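Gatirau Works Standards Group
Working Party on Robotic Disassembly of Office Equipment
Minutes of the meeting held August 18, 2023
Main conference room, Gatirau site

Chair: King-fai Chu
Represented: Gatirau Operations; Gatirau Safety Office; Lamuro Recovery; Cheng Tooling; Dutodia Data Services
Apologies: Gatirau Facilities

1. Opening and adoption of the agenda

The Chair opened the meeting and confirmed that a quorum was present. The agenda was adopted with one change: the item on data-bearing parts was moved ahead of the item on training at the request of Dutodia Data Services, whose representative had to leave early.

2. Minutes of the previous meeting

The minutes of the previous meeting were approved with two corrections. In item 4, "tool plate" should read "finger plate." In item 6, the action on spare fasteners was assigned to Cheng Tooling and not to Lamuro Recovery.

3. Matters arising

3.1 The wall chart showing stop button locations has been reprinted and posted at each cell. Closed.

3.2 Lamuro Recovery has not yet supplied the list of tower models it expects to send in the next contract period. The representative explained that the list depends on two customers who have not confirmed their quantities. The action remains open.

3.3 Operations reported that the torque driver returned from calibration without its certificate. A copy has been requested. Open.

4. Draft Practice Note: work inside open desktop towers

The Chair introduced the second draft of the Practice Note, which covers tasks in which the gripper enters an open tower while an operator is within reach of the work area. The first draft had been sent to all parties for comment, and 40 comments were received. Most concerned wording. Those that raised points of substance were taken in turn.

4.1 Preparation of the unit. The draft requires that the tower be disconnected from all outside power before it is brought to the bench, and that a tag be attached to the chassis by the person who made the check. The Safety Office asked that the check be repeated by the cell operator and recorded separately. Lamuro Recovery considered the second check a duplication. After discussion it was agreed that the second check would stay in the note, but that it could be recorded by initials on the same tag.

4.2 Power supplies. Cheng Tooling asked whether the power supply should be removed before any other part. The Safety Office advised against making this a general rule, as in several common layouts the supply can only be taken out once the drive carrier has been moved. The note will state that the power supply housing must not be opened at the bench under any circumstances, and that the order of removal is to be set out in the work sheet for each model.

4.3 Hand position. This was the longest discussion of the meeting. The first draft stated that no hand may be placed "near the gripper" while the arm is enabled. Operations pointed out that the word "near" could not be enforced, and that some tasks call for an operator at the bench. The Safety Office proposed that each cell have a marked hand zone, and that hands be kept within it whenever the arm is enabled. Any reach beyond the marked zone would call for the arm to be stopped first. The proposal was accepted in principle. The Safety Office will supply wording for the third draft.

Cheng Tooling asked that the note also deal with loose sleeves, gloves and jewelry. It was agreed to refer to the existing site rule and not to restate it, so that the two documents do not drift apart.

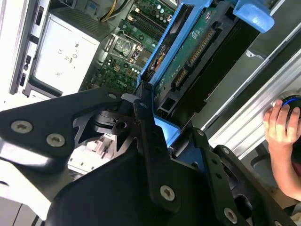 Figure 1. Gripper at an open desktop tower with the hard drive in its blue carrier; operator's hand at right, on a black knob.

4.4 Drive carriers. Operations noted that plastic carriers and latch tabs are easily broken when force is applied at an angle. The draft set a single speed limit for all approach moves inside the chassis. Cheng Tooling suggested a slower final approach to any plastic part, together with a force limit, and offered to carry out trials. The Chair asked that the trials include older units, in which the plastic is often brittle. Agreed.

4.5 Exposed boards. Where the circuit board of a drive or the motherboard is exposed, the draft requires that no part of the gripper touch the components. Lamuro Recovery asked whether this was needed for units intended only for material recovery. The Safety Office replied that broken components leave sharp fragments on the bench and in the bins, and that operators cannot always tell which units are meant for reuse. The requirement was kept for all units.

4.6 Gripper fasteners. Cheng Tooling reported that screws on the gripper plates can work loose over long shifts. A loose screw falling into a tower may not be noticed until the unit has left the site. It was agreed that the screws on the gripper plates be inspected at the start of each shift and again after any collision. A missing screw is to be treated as an incident – the cell stops, the last unit handled is set aside and the screw is looked for before work continues. The Safety Office asked that paint marks be used on screw heads so that movement can be seen without a tool. Cheng Tooling had no objection.

4.7 Cables. Two comments asked for a rule on loose power leads inside the chassis. The note will require leads to be secured or folded clear of the planned path before the arm is enabled. The operator may decide how this is done.

5. Data-bearing parts

5.1 The representative of Dutodia Data Services presented a short paper on the custody of hard drives after removal. The paper covers the interval between the moment a drive leaves its carrier and the moment it is logged at the destruction room. At present the drive is placed in an open tray, and the tray is moved when it is full.

5.2 Dutodia Data Services recommended that each drive be scanned at the bench and placed in a locked container with a slot. The recommendation was supported by the Safety Office and by Lamuro Recovery. Operations asked who would hold the key. It was agreed that the key would be held by the shift lead, and that a second key would be kept in the site office.

5.3 During an internal review, Operations compared bench records with destruction room records for a batch of 781 drives. All drives were accounted for, but several serial numbers had been entered by hand and contained errors. The working party agreed that entry by hand be allowed only when the label cannot be scanned, and that a second person confirm the number.

5.4 The Chair asked whether the wrist camera could be used to read labels. Cheng Tooling considered this possible for drives seated with the label facing the camera. Where the circuit board side faces out, the drive would have to be turned. The matter was deferred to the November meeting.

The representative of Dutodia Data Services left the meeting at this point.

6. Inspection and maintenance intervals

6.1 The draft proposes a full gripper inspection every 1000 units and replacement of the finger plates every 2000 units. Operations asked that the intervals be expressed in hours, as unit counts are not comparable between models. Cheng Tooling preferred unit counts, on the grounds that wear comes mainly from contact.

6.2 It was agreed to keep unit counts for the first year of use and to review them against the wear records. Operations asked that its reservation be noted in the minutes.

6.3 Finger plates taken out of service are to be marked and kept apart from usable stock. Cheng Tooling will collect them.

7. Training and authorization

7.1 The Safety Office tabled a one-page authorization form. No person may operate the cell without supervision until the form has been signed by a trainer and by the Safety Office. The form covers stopping the arm, clearing a jam, the hand zone and the missing screw procedure.

7.2 Lamuro Recovery asked that visiting staff be covered. Visitors will be escorted and will remain behind the floor line. They will not be authorized to handle equipment.

7.3 Authorization will lapse after a long absence from the cell. The length of absence was not settled, and members were asked to send their views to the Chair in writing.

8. Actions

Safety Office: supply wording for the hand zone (4.3) and circulate the authorization form for comment (7.1).
Cheng Tooling: carry out approach trials on plastic carriers, including older units (4.4); mark screw heads on all grippers in service (4.6); report on label reading by camera (5.4).
Operations: obtain the calibration certificate (3.3); order locked containers for each bench (5.2); revise the rule on entry of serial numbers (5.3).
Lamuro Recovery: supply the list of tower models (3.2).
Chair: issue the third draft of the Practice Note once the above wording has been received.

9. Any other business

Operations advised that the bench lighting in the second cell is due to be replaced and that the cell will be out of use during the work. Lamuro Recovery asked for advance notice so that deliveries can be adjusted.

10. Next meeting

The next meeting will be held in November at the Lamuro Recovery site. Papers should reach the Chair two weeks beforehand.

The Chair closed the meeting.

Minutes approved for circulation: King-fai Chu, Chair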